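4.2 What people put next to each other

I'll admit I came into this part of the study expecting the sorting rules to be boring. You give people a pile of household odds and ends, you ask them to tidy a tabletop, and they put the toys with the toys, right? Well, sort of! Of the 51 people who did the Lodholm task, 21 started with material instead (soft things here, hard things there), and only later went back and broke those piles up by what the things are for. Hemant Nishad, who coded the sessions with me, had bet on color. He lost, and he has been very gracious about it.

The objects that slowed everyone down were the little decorative ones. A plush animal is easy, it goes with the other plush animals and you move on. A small wooden block with a glittery inlay and a blue dot in the middle is a different story (see Figure 3 for the block and a brown plush toy on the white surface). Is it a toy? A trinket? Part of a game? People picked it up, put it down, picked it up again, and a lot of them ended up parking it out in the open and dealing with it at the very end.

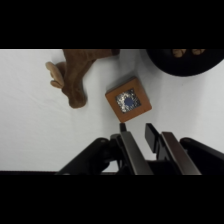
Figure 3. Wooden block with speckled inlay, with a brown plush toy at the upper left.

I started calling this "parking" in my notes back in February and the name stuck. It looks a lot like what Hlongwane describes for kitchen drawers, where the odd item gets left on the counter until everything else has a home. Our version is messier, though, and I think the tabletop has a lot to do with it. With no drawers and no dividers, any bare patch can turn into a "not sure yet" spot, and people seemed happy to use it that way.

Across all sessions we logged 944 placements, and I went through the parked ones twice, once alone and once with Lerato Mabaso. We disagreed on 2 of them, both involving objects that were moved while the person was still talking. I've left those out of the counts in Section 4.3.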